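A whiteboard that lies down: the Vaneo board after one season of sorting games

Reading time: 3 min
476 shares | 11 comments

I bought this whiteboard in April for our table activities. We do simple sorting and placing games with foam-like cubes: I draw a circle, and the players must put the right colours inside it. Before, we used paper. The paper moved under the hands, it got folds, and after each evening it went to the bin. A friend advised me to try a normal office whiteboard, but flat on the table and not on the wall. I was not sure about this idea. Now I use the board every week and I want to write down what is good and what is less good.
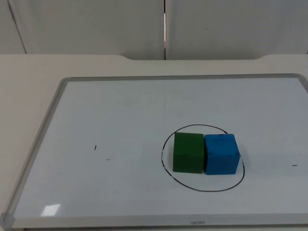
Prelavlow Table Games Club, Madthorpe branch

The first thing I noticed is that the cubes stay where you put them. The green one and the blue one can stand side by side, almost touching, and you do not need to correct them. The aluminium frame makes a small border, so a pen which rolls will usually stop there. I did not think about this when I was ordering, but I am glad of it.

The size is generous. One oval drawn by hand takes only a part of the surface, and there is enough space left for a second one or for keeping score. I paid 36 pounds, with delivery. For a board that lies on a table and is never screwed to anything, I find this price fair.

Now the writing. With a fresh marker the line is black and clear. The weak point is when the drawing stays for the whole evening. Sleeves and cubes pass over the line, and little by little it breaks into short pieces, mostly on the left side of my circles. I tried the Brateo markers and also the Thevar ones. Brateo writes darker, Thevar lasts a little longer under the hand. Neither of them is perfect. If you need a circle that keeps its shape for a long game, you will have to repair it with the pen from time to time. 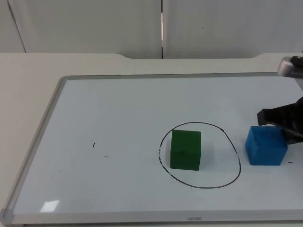

The green cube inside the circle, with the name "vaneo" on the bottom rail.

Cleaning is quick, but it is not complete. A dry cloth takes away most of the ink and leaves pale grey traces of the old writing. They do not disturb the game. With a damp cloth the result is better, and I do this one time in a month, for 10 minutes, together with the cubes.

The surface is glossy, and this is my biggest complaint. Under a strong lamp you get a bright spot, and the person who sits opposite sees it in a different place than you. We turned the table a little and it helped, but a matt surface would be more comfortable for the eyes.

The grey plastic caps at the corners are well fitted and they did not become loose. The edges are smooth, I checked them with my fingers before I let children play.

Would I buy it again? Yes, for flat use I would. For a wall in a bright room I would look first for something less shiny. I give it four stars from five.

Nazar Romaniuk
July 1, 2022

11 comments | Share this review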